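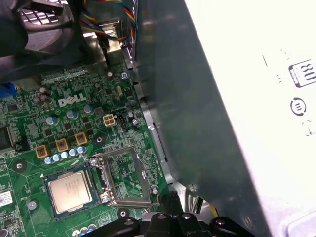 Wrist camera view over the open socket, Dell board on the left, power supply on the right.

Gripper Week at the Pradville Bench

We finally got to spend a whole week on the job everyone in the shop kept asking for: handling a desktop processor with a robot arm. I've wanted to try this for ages! The point was to compare two sets of fingers, the Gralley narrow pair and the Pillai wide pair, on the same arm with the same wrist camera and the same controller settings. All told we logged 437 tries across both pairs, and I'd happily do that many again.

A processor is a lovely test part. It's flat, it's light, it has thin edges, and it really matters where you touch it. You also have to come down between a power supply and a bank of memory without leaning on either one. We kept the old Dell case for the whole comparison so the lighting and the clearances would stay the same from one pair to the next.

Grip force went up in steps of 5 percent, starting low. Both pairs got the same approach path, and we let the camera do the last bit of lining up. I had planned on 14 approach angles and we used every one of them, even the silly ones. 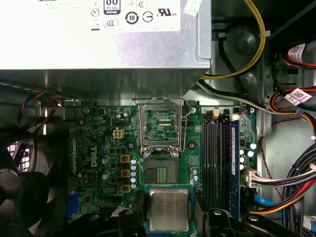 Intel processor in the fingers, just below the open socket.

The load lever is what makes this fun. With the bracket flipped up toward the power supply there's a good landmark for the camera, but there's also one more thing to bump into. Our first path planner settings came in much too close to it, and Marloes Maes spent nearly 40 minutes moving waypoints around before she was happy. Her version is the one we kept, and it's so much smoother – you can hear the difference in the motors.

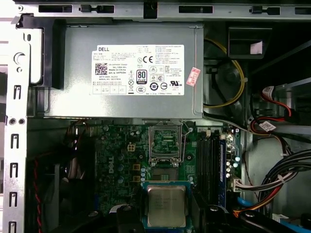 Finger width was the big question going in, and I'd have bet on the narrow pair. They're easier to sneak into tight spots and they hide less of the part from the camera. Cables are where I started to worry about anything bulkier: over on the right side of this case there's a yellow one looping beside the power supply and a red SATA cable arcing through, and the larger finger reaches out in that direction. The wide pair still won me over on how steady the part felt from one pickup to the next. The narrow ones let the chip tilt a little more often than I liked, mostly at the steeper angles.

So I'm voting wide for processors and narrow for small connectors, at least until we've tried the softer pads from Vurnwood. Those should get here in February. We also want to run the same paths with the camera moved a bit farther back from the fingertips, and Marloes has a new waypoint set she's itching to load.

Posted January 24, 2022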